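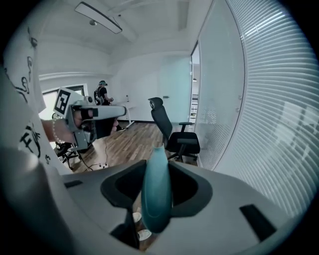 A teal vase held between the finger pads of a hand-held gripper in Drevmont's demonstration room.

12 shares | 4 comments

Drevmont group says hand-held grippers cut the time needed to teach robots

June 21, 2019

Researchers at Drevmont have released results from a training method in which people collect the lessons for a robot by hand, using grippers they carry through ordinary rooms. The robot itself is brought in only at the end, when the learned behavior is tested.

The method, called Skurum, was tried on household and office objects such as vases, cups and small boxes. A person picks up an object with the hand-held gripper, moves it and sets it down. A camera on the tool records each move from close to the fingers, and a square printed marker helps the software work out where a second gripper is in the room.

The group collected 2000 demonstrations in May. Danuta Kozłowski, who leads the project, said the same number would have taken most of a year with the lab's older setup, in which an operator steered a robot arm from a desk.

"With the arm we were limited to one bench," Kozłowski said. "Now a person can put the tools in a bag, walk into another office and start recording. Setting up takes a few minutes."

Seven people did the recording. Each was given 30 minutes of practice before their data was kept. Divina Abella, who ran the sessions, said most of the rejected recordings came from the first day, when people tended to move too fast for the software to follow.

In the final test, a two-armed robot made 145 attempts at picking up a vase or bottle and placing it upright on a marked spot. It completed the task in 116 of them. A version trained only on data from the steered arm completed 87 of 145. Both versions did worse on glossy objects and on anything with a narrow neck, where the fingers had little to hold.

Most failures happened at the moment of release. The robot often opened its fingers slightly early, and the object tipped over. Arif Chong, a software engineer on the project, said people tend to let go and pull back in one motion, and the robot learned to copy that without the small correction a person makes at the end. The group has since asked its recorders to pause before opening the gripper — a change that was not part of the reported results.

Danang Hidayat, who studies robot handling at Pokbridge and was not involved in the work, said the numbers were good for the amount of data used. He said he would like to see the test repeated in a building where none of the training was done.

"The rooms they tested in look a lot like the rooms they recorded in," Hidayat said. "The same kind of floor, the same kind of light. That is the next thing to check."

Kozłowski said a second round is planned at Yeoh, a furniture maker that has agreed to let the group record in its packing area. The items there are heavier, and many need both hands. Ilgın Ekinci, who designed the gripper shell, is working on a stiffer version with longer finger pads for that round.

The group plans to make the recordings and the drawings for the gripper available to other labs once the Yeoh sessions are finished. It has not set a date.

Share this story
4 comments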